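# 杯子为什么是这个样子

你每天都用杯子，早上喝牛奶用它，刷牙用它，冬天捧着它暖手。杯子太常见了，很少有人会停下来看它。这篇文章要讲的就是杯子：它用什么做成，为什么有把手，表面那层光滑的东西是什么，热饮放在里面为什么会慢慢变凉。

读的时候最好拿一只杯子放在手边。陶瓷的最好，旧的、缺了一点釉的也可以。

## 从泥巴开始

陶瓷杯子是用黏土做的。黏土是一种很细的土，颗粒比沙子小得多，小到用手指捻的时候感觉不到一粒一粒的。黏土里混了水以后会变得又软又滑，你把它捏成什么样，它就保持什么样。沙子做不到这一点，沙堡晒干了，一碰就散。

黏土是石头变来的。山上的石头被太阳晒，被雨淋，被冰冻裂，一点一点碎开，碎成很小很小的片。这些小片被水冲到低处，沉下来，积成厚厚的一层。这个过程要花很长很长的时间，比人的一辈子长得多。

不同地方的黏土颜色不一样。有的发红，因为里面含铁；有的发灰；还有一种很白，叫高岭土，是做瓷器的重要原料。用红黏土烧出来的东西，比如花盆，多半是红褐色的。

在卡卡赫尔镇（Kakakhel）外面有一个挖黏土的土坑，从1884年就开始挖了。镇上的陶器作坊叫塔林（Tarine），现在用的还是那个坑里的土。作坊里做杯子的师傅叫库拉姆·拉纳（Khurram Rana）。我去看过他做杯子，这篇文章里有不少内容是跟他学的。

## 把泥做成杯子

新挖来的黏土不能马上用。里面有小石子、草根，还有气泡。师傅先把土泡在水里，用筛子滤掉杂质，再晾到不粘手的程度，然后开始揉。

揉泥和揉面很像，但是目的不同。揉泥是为了把里面的气泡赶出去，让泥的干湿变得均匀。如果泥里留着气泡和水，进窑加热的时候，水会变成蒸汽。蒸汽要占很大的地方，又跑不出来，杯子就会裂开，有时候还会炸掉一块。

揉好以后，有三种常见的办法可以把泥变成杯子。

**拉坯。** 把一团泥放在一个会转的圆盘上，圆盘转起来，师傅用沾了水的手按住泥。先让泥团待在正中间，再用拇指从中间按下去，按出一个洞，然后两只手一里一外夹着泥壁，慢慢往上提。泥壁就升高了，也变薄了。这样做出来的杯子是圆的。仔细看杯子的内壁，有时能找到一圈一圈浅浅的纹路，那是手指留下的。

**注浆。** 把黏土加水调成稀稀的泥浆，倒进石膏做的模子里。石膏很能吸水，它把靠近自己的那一层泥浆里的水吸走，模子内壁上就结了一层泥壳。等泥壳够厚了，把剩下的泥浆倒出来，过一阵子打开模子，里面就是一只空心的杯子。工厂里经常用这个办法，因为每只杯子都能做得一样大。

**泥条盘筑。** 把泥搓成长条，一圈一圈往上绕，再用手把缝抹平。这是很古老的办法，不需要转盘，也不需要模子。你在学校里用的多半就是它。

刚做好的杯子叫“坯”。坯还是软的，要放在架子上晾。晾到像硬奶酪那样的时候，师傅会把杯子倒过来，削掉底部多余的泥，修出一圈圆圆的底边。你把手边的杯子翻过来看看，底下多半有这么一圈。它叫圈足，杯子就是靠它站在桌上的。

## 把手是后来加上去的

杯身和把手通常不是一起做出来的。师傅先做好杯身，再另外拉一条泥，弯成半圆，把两头粘到杯身上。

粘的时候不用胶水，用泥浆。先在要粘的地方划几道痕，抹上泥浆，再把把手按上去。划痕能让两块泥咬得更紧。要紧的是，杯身和把手的干湿程度得差不多。泥晾干时会缩小，如果把手比杯身湿，它就会缩得更多，结果接头的地方会裂开一条缝。

拉纳师傅说，他学徒的时候，头一个月粘的把手掉了一大半。

把手有什么用？装了热水的杯壁很烫，把手离热水远一些，热要走一段路才能传到你手上。把手还露在空气里，边走边散热，所以它总是比杯身凉一些。把手也让你比较省力。没有把手的杯子，你得用整只手掐住它。

很多杯子没有把手，比如喝茶用的小杯。这种杯子要拿着杯口和杯底，或者等茶凉一点再拿。有些人觉得这样正好，杯子烫得拿不住的时候，里面的茶也还烫得不能喝。
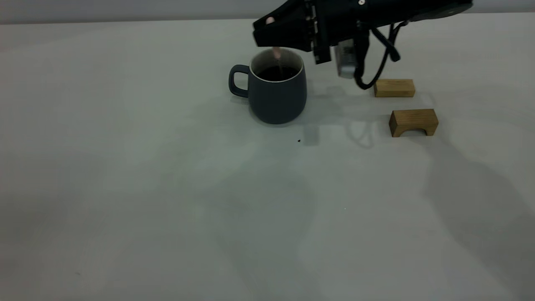 杯子表面那层滑滑的东西叫釉，“釉”这个字念“yòu”。釉其实是一层很薄的玻璃。它本来是粉末，加水搅匀以后像稀酸奶，师傅把杯子浸进去，或者用刷子刷上去，进窑一烧，粉末就熔化了，冷下来便成了玻璃。釉有亮的，也有哑光的。亮釉像镜子，能照出窗户的影子；哑光釉看起来软软的，不怎么反光，照片里那只蓝灰色杯子的外面就是哑光的。再看它的杯口，有一道细细的浅边，接近奶白色，和深色的外壁分得很清楚。要让杯子有两种颜色，可以里外各上一种釉，也可以在杯口单独上一种。还有的时候是釉自己变出来的，因为釉熔化以后会往下流，杯口那里留得薄，颜色就会浅一些。

釉有两个用处。一个是好看，另一个是防水。只烧过一次、没有上釉的陶器，里面有很多很小的孔，水会一点一点渗进去。花盆浇了水，外面会变深变湿，就是这个道理。上了釉，小孔就被玻璃盖住了，牛奶和茶进不去，杯子也容易洗干净。

杯子底下那一圈圈足往往没有釉，摸起来有点粗。这是因为釉在窑里会熔化，变得很黏，如果底下也有釉，杯子冷却以后就会粘在窑里的架板上，取不下来。

釉的颜色大多来自金属。加一点含钴的粉末，能烧出蓝色；加铜，常常是绿色；加铁，可以是黄色、棕色，也可以接近黑色。奇怪的是，上釉时看到的颜色和烧出来的颜色常常完全不同。塔林作坊里有一桶釉，看着是灰粉色的，烧完是深蓝色。师傅在每个桶上都挂一块烧好的小瓷片，免得弄错。

## 进窑

窑是一种很热很热的大炉子。家里的烤箱烤面包，两百度左右就够了，窑里的温度要超过一千度。

很多作坊要烧两次。第一次叫素烧，把晾干的坯烧硬，让它不怕水泡。然后上釉，再烧第二次，这次釉会熔化。

泥巴烧过以后，就再也变不回泥巴了。你可以做一个小试验：把一小块晾干但没烧过的黏土放进水里，过一会儿它就软了，散了。再把一小块碎花盆放进水里，泡多久它都还是硬的。高温让黏土里的小颗粒连在了一起，拆不开了。

杯子烧完会变小。拉纳师傅给我看过两只杯子，一只是刚晾好的，一只是烧好的，做的时候用的是同一把尺子。烧好的那只矮了一截。所以想得到一只不大不小的杯子，一开始就要做得大一点。

开窑不能着急。窑里的东西要慢慢变冷，如果门开得太早，冷空气一下子进去，杯子的外面先缩，里面还没有缩，就会裂。塔林的窑烧完以后要关着门等2天。镇上的孩子都知道等窑的时候不要去问师傅“好了没有”。

那座窑一年烧出4000只杯子，有的留在镇上用，有的送到辛霍尔姆（Cimholm）的集市上去卖。

## 热从哪里跑掉

把热水倒进杯子，过一会儿水就不那么热了。热跑到哪里去了呢？它有好几条路可以走。

第一条路是杯口。热水表面的水会变成看不见的水蒸气，飘到空气里，同时带走很多热。水蒸气遇到冷空气，又变成很小的水珠，那就是你看到的白气。杯口越大，这条路就越宽。盖上一个盖子，水会凉得慢很多。

第二条路是杯壁。热从水传到陶瓷，再从陶瓷传到空气里。你的手贴在杯子上觉得暖，就是热正在往你手里走。

第三条路是杯底。热会从杯底传到桌子上。要是桌子是石头的，石头传热快，杯底的热跑得也快。圈足让杯底中间和桌面隔开一层空气，空气传热很慢，所以有圈足的杯子要好一点。

陶瓷传热比金属慢。同样的热水倒进铁杯子，杯子马上就烫手，倒进陶瓷杯，要过一会儿才觉得烫。可是陶瓷杯比较厚，它自己也要吸走一些热才能变热。有的人泡茶以前，会先用热水把杯子烫一下，再把水倒掉，就是为了让杯子先热起来。

## 试一试

这个试验要用热水，请找一个大人帮忙倒水。

需要的东西：

- 两只一样的陶瓷杯
- 一个能盖住杯口的小碟子
- 一支能放进热水里的厨房温度计
- 纸和笔

做法：

1. 请大人把水烧好，晾一会儿，等到90度再往两只杯子里倒，水位一样高。
2. 一只盖上小碟子，另一只不盖。
3. 隔一段时间量一次水温，两只都要量，写在纸上。
4. 等水不烫了，比较两排数字。

量完一只要把温度计擦干再量另一只。碟子拿开以后要马上盖回去。

你还可以看看小碟子的背面。那里有很多小水珠，它们本来是杯子里的水，变成水蒸气飘上来，碰到凉的碟子，又变回了水。

## 杯子会坏吗

陶瓷很硬，可是很脆。“硬”的意思是不容易被划出痕迹，“脆”的意思是受到撞击不会弯，直接就断。铁勺子掉到地上可能会磕弯一点，陶瓷杯掉到地上就碎了。

还有一种坏法比较慢。把很冷的杯子从冰箱里拿出来，马上倒进开水，杯子里面一下子变热变大，外面还是冷的，两边互相拉扯，就可能裂。有时候裂纹很细，用肉眼看不清。用手指轻轻弹一下杯子，好的杯子声音比较清脆，有裂纹的声音闷闷的，像敲木头。

杯子碎了，不要用手去捡。釉是玻璃，碎口很锋利，要叫大人来，用扫帚扫。

碎掉的陶瓷埋在土里，几千年都不会烂。研究古代的人很喜欢碎陶片，他们看陶片的形状、颜色和花纹，就能猜出那时候的人用什么器具吃饭、喝水。在乌尔基克（Urkik）的小博物馆里有一个柜子，里面放的全是碎片，其中有一块是把手，只剩一半。把手的里侧有一个浅浅的凹坑，是做杯子的人用拇指按出来的。把你自己的拇指伸到玻璃前面比一比，那个坑比大人的拇指要小。

## 几个词

**坯：** 做好了形状，还没有烧过的陶器。

**釉：** 盖在陶瓷表面的一层薄玻璃。

**素烧：** 上釉以前的那一次烧。

**圈足：** 杯子或碗底下的一圈边，多半没有釉。

**高岭土：** 一种白色的黏土，用来做瓷器。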